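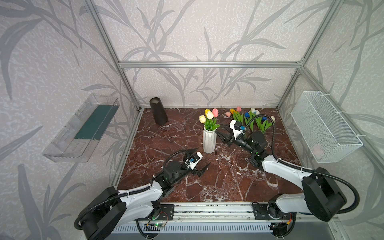 My test for any household robot is whether it could do the small jobs I do without thinking before eight in the morning. Floors are more or less settled. We've had a robot vacuum for years and it does the hall well enough, apart from the rug. Folding washing is getting closer, at least on video. Flowers are the one I keep coming back to. A bunch of artificial tulips in a white vase, with more of them lying on the floor behind it and a two-fingered gripper on either arm, is a fair picture of where things stand. The stems are thin, the leaves get in the way and the neck of a vase is not a big target. I can do it while talking on the phone.

My neighbour Bouchra Bouzid worked for years on the packing line at Stultard, and she has a better feel for this than I do. She says the machines there were good at anything that came down the belt the same way round every time. Lids, trays, full boxes. What they couldn't manage was the odd one, the carton with a bent flap, and there was always a person standing at the end for those. On a busy shift she might see 4,000 cartons and put 50 right by hand.

A house is mostly bent flaps. Nothing in my kitchen is where it was yesterday, and the cutlery drawer sticks – you have to lift it slightly as you pull.

Then there is the price. I would pay 400 pounds for something that emptied the dishwasher and put everything in the right cupboard. I wouldn't pay 4,000, and I doubt the first ones will be anywhere near as cheap as that.

So my answer for now is no, with the vacuum as the exception. I'd like to see one arm hold a vase steady while the other puts a real stem in it, with water in the bottom, in an ordinary kitchen. I'll look at it again in July.

Recent posts
Replacing the brush on the robot vacuum
Why I gave up on the Rinano window cleaner
Esico kettle, one year on
Batch cooking for Ramadan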